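Gestutley laundry co-op sets aside money for hand-held grippers and a folding robot

Members of the Zedau Laundry Co-operative in Gestutley have voted to put money aside for a second set of hand-held grippers this year, and to start saving, slowly and with both eyes open, toward a folding robot of their own.

The decision came at the spring general meeting in May, which ran well past its usual finishing time and went through two urns of tea. Anyone who has been to one of these evenings will know that equipment is the subject that keeps people in their chairs. The last big one was over the tumble dryers, and there are members who still like to bring up the colour of the doors.

The co-op washes and folds for guest houses, two care homes and a good many households up and down the valley. Washing and drying have been done by machine for as long as the place has been open, but the folding is still done by hand, and it takes up more of the working week than anything else in the building. Shirts are the slowest of all. A towel is a towel, as one member put it from the back row, but a shirt has its own ideas.

Under the plan, the co-op will buy one more pair of grippers from Zwahlen, the supplier of the pair already in use, and keep recording folding work with them through to the end of the season. The recordings are meant to teach a robot how cloth is picked up, turned and laid flat by people who do it for a living. Each pair costs less than a new pressing table, and the money will come out of the ordinary equipment line, so there will be no change to household prices this year.

The robot itself is another matter. The meeting looked at a quote from Hilier for a two-armed folding station, and there was a fair bit of shifting in seats when the figure went up on the wall. Members agreed not to sign anything yet. The co-op will open a separate savings fund instead, with $200 a month going in from the guest house contracts, and will ask Hilier about leasing, servicing and what happens when a part wears out on a long weekend with every bed in the valley needing sheets.

There was plenty of talk about jobs, as you would hope. The motion that passed says that no folding hours will be cut while the fund is being built, and that any machine brought in has to be discussed with the folding staff before it is ordered. It carried with 23 votes in favour and 2 against — one of the two wanted the money spent on the roof first, and has asked for that to be noted. The roof is on the agenda for the next meeting.

Floor space came up as well. A folding station would need to stand where the sorting shelves are now, and the doorway at that end is narrow enough that the last dryer had to come in on its side. The building group will measure up over the summer and get a price for widening the door, along with the cost of the extra wiring. Both amounts will be added to the target for the fund, so that members are looking at the whole cost when the question comes back to them and not only the price of the machine.

In the meantime, folding staff who would like to learn the grippers can put their names on the sheet beside the kettle. Sessions are paid at the normal rate and held in the afternoon, once the morning deliveries have gone out, and there is room on the list for 22 people. No experience is needed, though a bit of patience with sleeves will go a long way.

Copies of the budget and the Hilier quote can be picked up at the front counter during opening hours. Written questions are welcome too, and will be answered in the next newsletter.
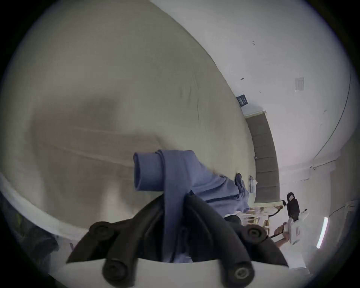
A light blue piece of fabric held between the fingers of a hand-held gripper.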